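Home | Notebook | Entries | Bench | Search

11 November 2021

Spent the morning fussing over the maple-coloured board on the blue pegboard. I went over the top with 152 grit, the Kollness paper (nice stuff, goes on forever!), and wiped it down.

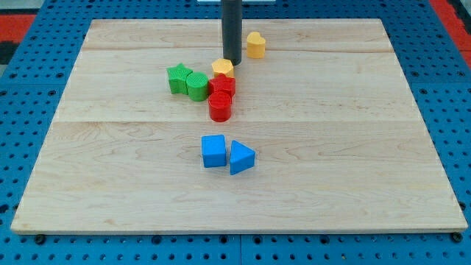

The grain is a treat, all wavy, with a few knots I've grown fond of. I keep running a thumbnail along the seams looking for a lip. Toy blocks go back in the Gakholm tin tonight, and I still owe Barnberg a call re: wax.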